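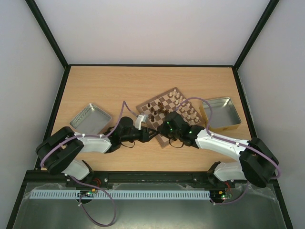

CLUB NOTICES

Gillbridge Chess Society, March 26, 2014. The spring equipment review is under way. Members are asked to read this thread before the next club evening. (1/5)

The Society's wooden sets are to be checked board by board. Dark pieces come first, laid out on their own board so that bases and collars can be inspected.
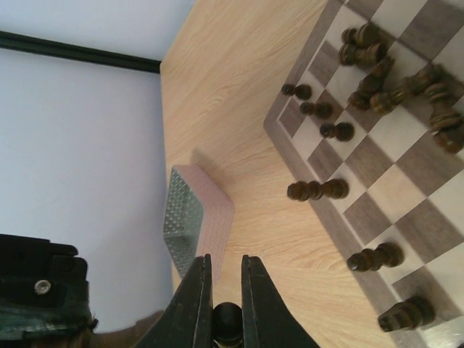

Pawns are to be examined with the same care as the larger pieces. Any chipped or missing piece should be reported to Morena Parisi, Equipment Secretary. (2/5)

Boards with a wooden border should be wiped with a dry cloth only. Polish was used on two boards in January and has left marks on the light squares. (3/5)

The Vitale Cup will be played on these sets. Entries now stand at 400, and the Society thanks all who have registered. (4/5)

Questions about the Cup may be addressed to Manuela Pace, Tournament Director. Replies to this thread are not monitored. (5/5)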